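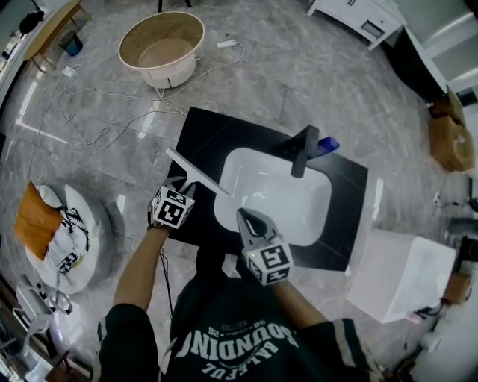
Practical Robotics, Course Handout 4
Hand-Held Gripper Demonstrations: The Washbasin Task
Updated April 9, 2026

Please read this handout before you come to the lab. It replaces the short sheet from November, which had wrong instructions for the cube markers. Bring your lab notebook and the group card with your recording numbers.

1. Purpose of the session

In the first three handouts you moved the arm with the Tanguy control software. You have seen that this is slow, and that a motion which is simple for a person takes many small corrections on the screen. In this session we work in a different way. One student holds a gripper in each hand and does the task with his or her own arms. The position of the grippers and the opening of the jaws are recorded, and later we use these recordings to train the policy for the two-arm robot.

The task is cleaning the inside of a washbasin with a squeegee. One gripper holds the squeegee by clamping it in the jaws. The other gripper stays free, and it may be used to steady the basin or to move something out of the way.

2. The station

Each group has one station on the floor. It consists of a black square board and a white ceramic basin with a black faucet, which stands at the far edge of the basin, seen from the head camera. The board must lie flat on the tiles. If you feel that it rocks, turn it a quarter and try again before you record anything.

The floor tiles are polished and reflect the ceiling light strongly. This is not a problem for your eyes but it can be a problem for the marker detection. Look at the preview first. If a long white reflection passes behind the cube during the whole stroke, move the board by one tile.

The objects around the station (furniture, boxes, cushions) can stay where they are. We want recordings with a normal, busy background. Only cables must be kept away from your feet, and the power strip must stay well away from the basin. No water is used in this session.

3. The grippers

Both grippers are the Skallura teaching model. The parts you need to know are these:

Jaws. They are curved, and they close when you squeeze the handle. They do not lock. If you relax your hand, the tool will drop.

Cube marker. The white cube on each gripper has a printed black-and-white pattern on its faces. The software calculates the pose of the gripper from these faces, so at least one face must be seen by the head camera. Two faces are better. Do not touch the faces with your fingers, and do not clean them with alcohol.

Strap. It goes around the wrist and should be firm but not painful. A loose strap lets the gripper turn against your hand, and then the recorded motion has a small shaking in it.

Indicator light. Green means that the gripper is connected and sending data. If it is off, stop and tell the instructor.

Cable. Let it hang down freely from the gripper. Students often wind it once around the forearm, and we ask you not to do this.

4. Before recording

Work in pairs. One person is the operator, the other sits at the computer and is the recorder.

Operator: put on both grippers and tighten the straps. Push up your sleeves if they are wide. Sleeves that fall over a cube are the most common cause of lost tracking in this course.

Recorder: open Flosix, choose the project "basin", and type the group number. Check that both cubes show a colored outline in the preview. Ask the operator to open and close the left jaws, then the right jaws. The two curves on the screen should move one after the other. If they move in the wrong order, left and right are exchanged, and you must restart the session.

5. Recording one demonstration

Start with both grippers over the board, with the squeegee already clamped. Wait until the recorder says "go".

Bring the blade to the back wall of the basin, below the faucet. Pull it toward the front in one slow stroke. Lift, go back, and make the next stroke beside the first one, so that they overlap a little. Be careful with the spout - it curves over the basin, and the handle of the squeegee will hit it if you lift too early.

The corners of the basin are rounded and the blade is flat, therefore the blade will not touch the corner completely. This is acceptable. Do not press harder to correct it, because the blade will slip in the jaws and the angle of the tool will change in the middle of the recording.

Finish by bringing both grippers back over the board and holding still until the recorder says "stop".

6. Which recordings to keep

Last year the whole class made 839 recordings and 717 of them were kept. Most of the rejected ones had the same few faults. Reject a recording if the squeegee dropped, if one cube lost its outline for more than a moment, or if the operator was talking to the recorder and stopped in the middle of a stroke. A clumsy stroke is not a reason for rejection. If you hit the faucet lightly and continued, keep it and write "contact" in the comment field.

Your group should hand in 87 recordings in total. Change the operator often, at least after each block, as the arms become tired faster than you expect. Everybody in the group must be operator at least once.

7. Uploading

Use the Ferkell folder for your group and not the common folder. Upload the files as they are. Please do not rename them, even if the names look ugly - the training script reads the time from the name. The comment file goes in the same folder.

8. Questions for the lab notebook

Write short answers, half a page for all of them is enough.

Why can the recorded path of the gripper be different from the path of the blade?

The operator sees the basin with two eyes and feels the resistance of the surface. Which of this information is missing in the recording, and what effect do you expect on the trained robot?

Compare two of your own recordings by different operators. Look at the height of the right gripper when it has nothing to do. Would you give the students a fixed rule for this?

9. When you leave

Open the jaws, take off the straps and hang the grippers on their hooks with the cubes facing outward. Leave the squeegee in the basin for the next group.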